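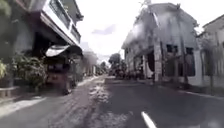

Heather Wihongi
My doctor wants blood pressure readings taken at home before my November visit. Morning or evening?

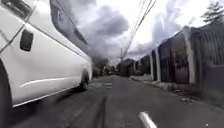
Marlene Reuter
Both. Sit still first, feet flat, no coffee for 30 minutes before.
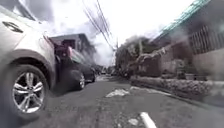
Mareike Oltmanns
Take two readings, one minute apart, and write both down. Don't do it straight after driving. If you've just parked on a narrow street like the one with the white SUV, go in and rest first.

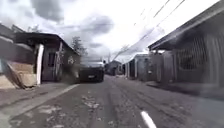

Narrow road, cloudy sky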